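Skestley is a software package for planning grasps and controlling two-finger grippers. It was started by Rui Loureiro at the Salgado laboratory and is now maintained together with Kobe Declercq. The package is used mainly for learning from demonstrations, in which a person performs a task with hand-held grippers and the recorded motion is later used to train a control policy.

Architecture

Skestley has a perception module, a planner and a low-level controller. The perception module finds objects and estimates how each one can be held. The planner, called Hidau, proposes up to 24 candidate grasps and removes those in which a finger would touch a neighboring object. The controller follows the chosen grasp at 300 Hz and limits the closing force - a necessary feature when the objects are soft or break easily.
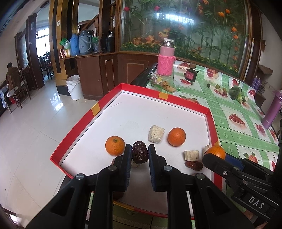
Two hand-held grippers at a tray with mandarin oranges and small sweets. The left one is open around a mushroom-shaped chocolate treat.

Food items are a common test for the planner, as their shape and stiffness differ much within a small area. For a round fruit, Hidau usually prefers a grasp through the widest part. For an item that stands on a narrow stem, it searches first for a grasp at the cap, and lowers the force limit before contact.

Two-handed tasks

Since version 6, the software can process two grippers at the same time. Both recordings are placed on one common clock, and the planner keeps a minimum distance of 14 mm between the fingers of the two tools. Passing an object from one gripper to the other is supported, but the user must mark the moment of transfer by hand.

Related software

Drestarby is a separate viewer for Skestley recordings. It can replay a demonstration at reduced speed and show the rejected grasps next to the selected one.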